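Reader study notebook, Poston room
Wednesday, April

9:10. Coffee machine down, scanner fine, so by our standards a good start. Second pass of the chest film reads begins today. Same readers as before, same 200 films, new order. The first pass was done without the software. The second is done with Cinura drawing its polite little outlines on whatever it thinks is a nodule.

9:40. Reminder to self about why we bother. The vendor sheet says the thing finds more nodules. I believe it. My smoke alarm finds more fires, mostly toast. What we want to know is whether a tired radiologist at the end of a list does better with the outlines than without, and how much time gets burned waving away the toast.

10:15. Pulled the full set again from the archive to be sure of the denominators. 1,393 films came over from Pivgate. 76 of them had the date of the exam in the patient age field, which gave us some very senior patients. Esben Hedegaard had already caught this in March and written it down on a sticky note, which he then put inside a book. Fixed in the script now. The 200 we drew are not affected. I checked twice, then had Esben check, and he took slightly too long over it for my comfort.

11:00. Grethe Ingvarsson through her first batch. Comments, as close to verbatim as I could type:

"It likes nipples." (It does. Also rib ends, and one ECG sticker.)
"I'd have called that one anyway."
"I would not have called that one and I'm annoyed."

The last comment is the interesting one. She went back and changed her read on it. Truth panel has it as a real nodule, left lower zone, behind the heart. I didn't tell her, obviously, but I think my eyebrows may have. Moving my chair behind the monitor from now on.

11:50. Timing log problem. The clock starts when the film opens and stops when the reader hits Submit, and it does not care if the reader went to lunch in between. We have one read lasting 2 hours. Oddsson's viewer is supposed to pause after inactivity. Found the setting -- it pauses the screen saver. Have asked them whether it can pause anything else. For now, anybody leaving the desk finishes the open film first. Wrote that on the whiteboard in red, where the parking notice used to be.

1:30 pm. Talked with Esben about what counts as a false mark. If the outline sits on a healed rib fracture, is the software wrong? It found something. It just wasn't asked. We settled on wrong, because the reader still has to stop and look, and stopping is what we're measuring. He wants a separate column for "wrong but forgivable." Granted, on condition that he fills it in himself.

2:45. Display brightness check, both monitors. Left one passes. Right one passes if you stand where the person checking it stands. Turned off the window-side lamp and repeated, passes properly. Lamp now unplugged and labeled DO NOT, which should be enough detail for this group.

3:30. Quick look at marks per film so far, for housekeeping only. No peeking at accuracy until all the reads are in. I note that the folder with the accuracy tables is on my own desktop and is called "later."

4:20. Still to do:
- reply from Oddsson on the timer
- rerun the age field script on the spare set
- ask Grethe if she can do the afternoon slot next time, as everyone so far reads in the morning and we claim to be studying tired people
- new book for Esben's sticky notes, or none 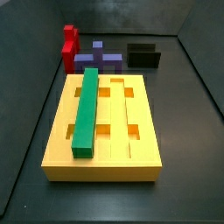 Yellow board with six holes, two rows of three.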